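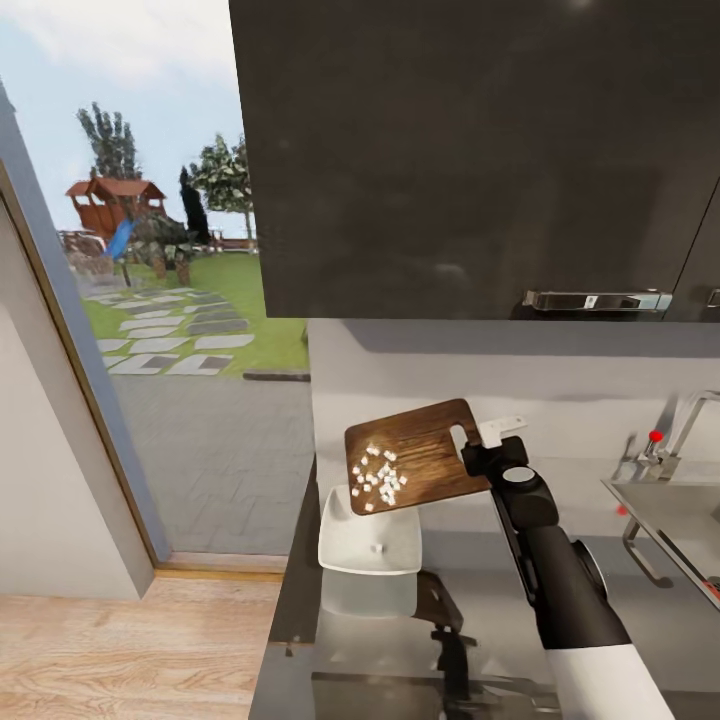 The Drandeo Short Film Festival opened on Monday evening with a full house at the Tuvel cinema and a longer programme than in any of its earlier years. Forty films from 14 countries will be shown before the closing night on Saturday, and all but three of them are under 20 minutes long. The animation strand has grown the most, with computer-made work now filling two evenings instead of one. Much of it is set indoors and close to home. The strand starts on Wednesday at 7pm and tickets are still on sale.

The festival received 3723 entries this year, the highest number so far. Entry was free for first-time directors until the end of October, a change the organisers say brought in many more films from students and from people working without a production company.

Festival director Bushra Sandhu told the opening audience that the selection had taken her team most of the summer.

"We watched every film to the end, including the ones we knew after a minute we would not be taking," she said. "People had spent their own money on them and we owed them that."

The jury is led by the director Haruto Tsuchiya, whose feature Cheon was shown after the speeches on Monday. The film follows a ferry engineer who goes back to the island where he grew up to sell his mother's house. It was shot in four weeks with a crew of nine, and most of the smaller parts are played by people who live on the island.

Tsuchiya stayed on to take questions for over 40 minutes. Asked what he would be looking for in the competition, he said he hoped to see films that did not explain themselves too early. He will also give a talk on working with untrained actors on Thursday afternoon. It is limited to 100 places, and those had all gone by Tuesday morning. A recording will be put on the festival website next week.

The main prize this year is a place on the Ekberg residency, which gives the winner three months of studio space and help with editing a first feature. There are smaller cash awards for best documentary, best animation and best sound, along with an audience prize decided by paper vote at the door.

Screenings run daily from 11am at the Tuvel and from 6pm at the library hall. Day passes can be bought at either venue, and under-16s get in free before 5pm.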